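4.2 Surfaces left clear after tidying

The second part of the study looked at what happened to flat surfaces once a room had been put in order. We visited 32 households in Gistanmont and asked each one to tidy a main room in the way they normally would, with a limit of 30 minutes. No instructions were given about where things should go. We noted the state of each table, shelf, bench and desk before the start and again at the end.

Two kinds of clearing came up often. In the first, objects were moved to a place where they were already stored, such as a drawer or a hook. In the second, objects were pushed together on another surface, usually a lower one or one closer to the wall. We call the second kind "shifting" and follow the coding sheet from the Llewellyn study, with one change: a surface next to another one is coded separately if there is any difference in height between them. Small steps matter here. People treated a board set slightly below a table top as its own place, and in several homes it stayed bare while the table filled up, or the other way around.

A surface was coded as clear if no object rested on it. Specks, crumbs and marks were ignored (see Figure 3). Shadows caused some trouble when coders worked from pictures alone, mainly on white and other pale tops, where a soft band of shade could be taken for a stain or a thin cloth. Both coders looked at these cases again together.

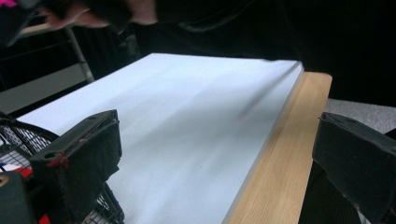 Figure 3. White surface coded as clear, with a wooden board beside it coded separately.

Pale tops were also the ones people said they wiped most. Darker wood was more often dusted, or left alone. We did not measure cleanliness, and the Loltetti scale was dropped after the pilot because residents found its wording hard to follow.

Comments

brondine_reader: Was the 30 minutes counted from when they picked up the first thing? The text doesn't say.

mapletable: We have a white desk and I agree about the shadows. I keep trying to wipe one off in the late afternoon.

gk50: Would like to see the coding sheet as an appendix.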